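Robotics > Shared Manipulation > Collection Practice
Search this site Go

3. Working rules for bench collection

3.1 Camera placement and view checks

The rules below were written after the first month at the Veltby kitchen bench and revised in December. They cover one arm, one operator, household objects only. Drawer and pull tasks are the main concern, as most of the logged stoppages came from these. 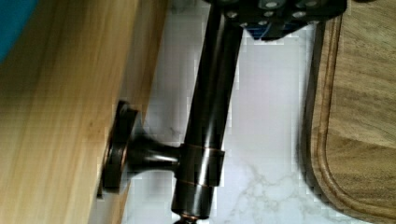
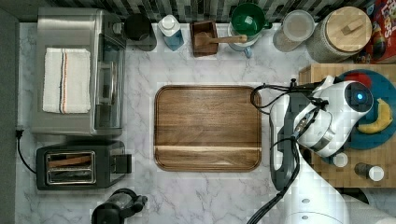
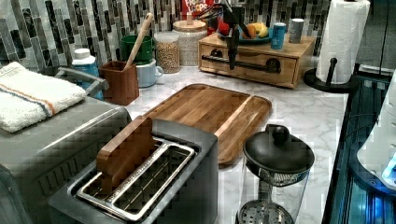
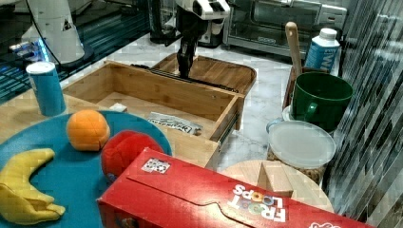
Figure 2. Kitchen bench, four camera views.

Each episode needs every view live before the arm is enabled. Not two of three, all of them. A frozen stream was the most common fault and the hardest to catch afterwards, so the Ilance logger now writes a heartbeat per camera and refuses to open an episode without it. Operators can't override this at the bench.

Lens wipe at start of shift. Mounts are checked by hand, then against the stored reference still. Any shift in a mount means a new calibration file and a new session number; do not patch the old one.

3.2 Speed and contact

Tool speed is capped at 300 mm/s in free space. Within reach of a handle, half that. We follow the Perić checklist for contact tasks, with 2 changes: the stop button is tested every session (the original says weekly), and the operator calls out loud before enabling. Second person in the room must answer. If no answer, no motion.

Drawers are never forced. If a pull stalls, release, back off, log as stalled. Stalled episodes are kept, labelled, and counted seperately. Early on some operators were deleting them, which made our success rates look a good deal better than they were.

3.3 Labelling and retention

Of 1,134 episodes recorded under the revised rules, 326 were flagged for review, mostly for late labels. Labels go in before the next reset. Free-text notes are fine but the outcome field is mandatory. Colour names for objects come from the fixed list, not from memory ("teal" and "green" caused no end of greif).

Raw streams are held on the Vemora server. Access by request. Nothing with a face in it leaves the lab, and clips are screened before release by someone who did not operate the arm that day.

3.4 Open points

No agreed rule yet on clutter. How much to tidy between episodes, who decides, whether moved items get logged. Left to the operator for now.

Shares 2 Comments 0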